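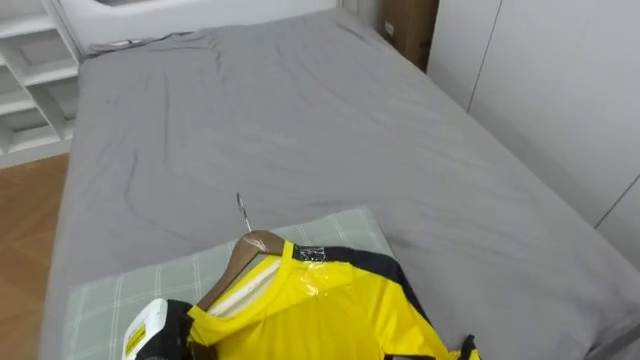 Which gripper would you trust with a shirt?

The narrow one, if the collar is loose. For anything slippery I'd take the wide one and go slower.

That was what Oanh Quan had written in her notebook on Thursday morning, question and answer both, because Annunziata Rizzi was going to ask and Oanh liked to have an answer down before she was asked. Annunziata ran the Bestgate office and signed for the parts. She had signed for two sets of fingers, one from Noreo and one from Primwood, and by the end of December she wanted to sign for only one.

The trial was clothes. A shirt went on a hanger, or came off it, and Oanh wrote down whether the hanger was still inside the shoulders when the arm let go. The Primwood fingers were short and stiff. The Noreo fingers had a grey pad that gave a little when you pressed it with your thumb. On paper they did the same job.

"Which one's on now?" Vinh Đinh asked. He had come up the stairs with two coffees and his jacket still done up.

"Primwood. I'm swapping at eleven."

"Is it any good?"

"It's good at hangers."

He waited for the rest, but she had gone back to the controller. There was a new build on it, called Lui after somebody's dog, and it closed the fingers more gently than the old one. This made the comparison harder. Every shirt they had done before Lui would have to be done again, and Oanh had not yet put that in an email.

By half past ten the log stood at 339 tries. Thu Lã had worked out at the start that they needed 1,000 before the numbers meant much, and she had taped the figure to the lid of her laptop so that people would stop asking her. She did the cameras. She thought the wrist camera was mounted a finger's width too low and had said so in October.

"It loses the hook," she said now. "Look. It comes in, it sees the collar, it sees the hook, then its own thumb gets in the way and it's guessing."

"It guesses all right," Vinh said.

"With that set. Put the fat ones on and see."

Oanh swapped them at eleven. There were four screws and she kept them in the cap of a water bottle. The Noreo fingers went on without trouble, and she ran the calibration twice, the second time for no reason she could have given Annunziata. Then she started the first shirt.

The arm came down beside the collar and stopped. It stayed there long enough for Vinh to put down his cup. Then it went in, closed on the cloth and the hanger together, and lifted both.

"Is that a pass?" he said.

"No. It's meant to leave the hanger."

"It looked like a pass."

She wrote it down as a fail. The next one was a fail too. The one after that was clean, and so was the one after that, and she felt herself starting to hope for the Noreo set, which she didn't like. She had seen Latrice Ostrowski do that with a motor once. Latrice had wanted the motor to be good and had gone on wanting it through a whole winter of bad readings, and in the end she had moved to Halifax and taken up surveying. She still sent cards.

At noon Annunziata rang.

"So which is it?"

Oanh looked at what she had written that morning. It was still more or less right. She thought about Lui, and the email, and Thu's camera.

"I need to start again," she said.

There was a silence on the line, and a door closing at the other end.

"All of it?"

"Everything before the new controller. I changed how hard it squeezes and then I kept counting. They aren't the same trial any more."

"When did you know?"

"Tuesday, I suppose."

Annunziata breathed out. "Write it up," she said. "Tonight, please. And move the camera while you're at it. Thu's sent me three messages about that camera."

When Oanh turned around, Thu already had the small screwdriver out. Vinh took the coffee cups downstairs. Oanh opened the notebook to a clean page, wrote the question at the top again, and left the line under it empty.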